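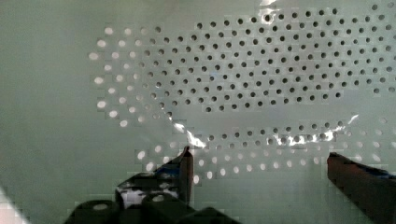 Reading time: 2 minutes

I have used the Huldale colander for six months, and I bought it with my own money. Before it I had an old metal one from my mother-in-law, which was good but had lost one foot, so the pasta was always sliding to one side.

The Huldale cost me 19 dollars at Lalteo, the kitchen shop near the bus station. The same shop also has a steel model from Zedent for 78 dollars. I held it in my hands for a long time and put it back. For a family which eats pasta two times a week, I could not defend this price at home.

First the good points. It drains fast. Spaghetti for four people fits inside, if you pour slowly. It is light, and my wrists are not strong, so for me this matters more than the look. I also wash salad and blueberries in it, and small berries do not fall through. 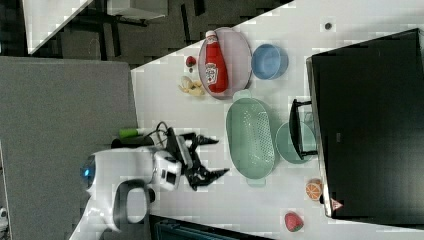
Page last changed: October

Now the less good points. Rice is a problem. Short grains get stuck in the holes, and I need a brush to take them out. If you leave it until the evening, the starch becomes like glue. The rim is also a little narrow, and with wet oven gloves I do not feel safe holding it over the sink. I put it down first and then pour.

I wash it in the dishwasher on the upper shelf. It has not changed its shape until now, but after tomato sauce it keeps the smell for one or two days. Lemon juice helps.

Would I buy it again? Yes, for pasta and vegetables. If you cook rice every day, look for a fine sieve instead. My rating is 4 from 5.

Contact | © Maluleke Kitchen Notes | Back to top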